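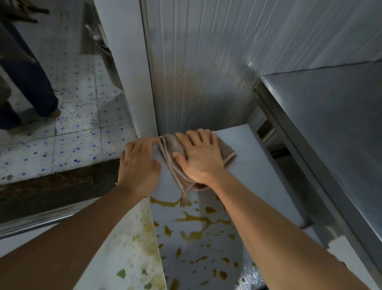
**Slide 1. Why we start with wiping**

Wiping is the first task we teach at Tutthorpe, and it's the one people expect to be easy. You fold a cloth, you press, you move it until the mess is gone. Look at how much is going on, though: one hand is on the left edge of the cloth, the other is flat on top with the fingers spread, and there's still amber residue on the panel below. The surface slopes and there's a ribbed metal wall right behind it. We want a two-armed robot to work in a spot like that, and today is about how we show it what to do.

(Pause. Ask who has cleaned a commercial kitchen. Usually a few hands.)

**Slide 2. Two ways to show it**

- By hand: someone takes hold of the robot's arms and moves them through the job. The joints go slack and the robot records where they went.
- By remote control: the operator holds a pair of small leader arms and the robot copies them. We use Prellero for this.

Guiding by hand is quick to learn. A new operator is useful after 40 minutes. The trouble is that your own arms are in the way of the robot's cameras, and you end up doing the pressing yourself, so the force readings aren't much good.

Remote control keeps people out of the picture. It takes longer to learn, and most beginners press too hard or barely touch the surface.

**Slide 3. What we recorded**

- 90 demonstrations by remote control
- 38 by hand
- 18 thrown out, mostly because the cloth slipped or the recording stopped early

Say here that we kept the clumsy ones. If the operator lost a corner of the cloth and picked it up again, that went in. The robot needs to see a recovery.

(Play the Dreralora clip. No sound on it, so talk over it.)

**Slide 4. What went wrong**

Corners. The robot learned long strokes well and stopped short of the back edge nearly every time. Our operators had been doing the same thing, because they couldn't see into the corner from the head camera. We moved the camera and recorded the corners as a separate task.

Sticky residue was the other one. One pass moves it around. We now ask operators to refold the cloth between passes, even though refolding is slow by remote control.

**Slide 5. Next**

Same task, different cloths. Then the Kozłowski site, where the counters are lower.

Leave ten minutes for questions. Someone will ask about gloves. We haven't tried them yet.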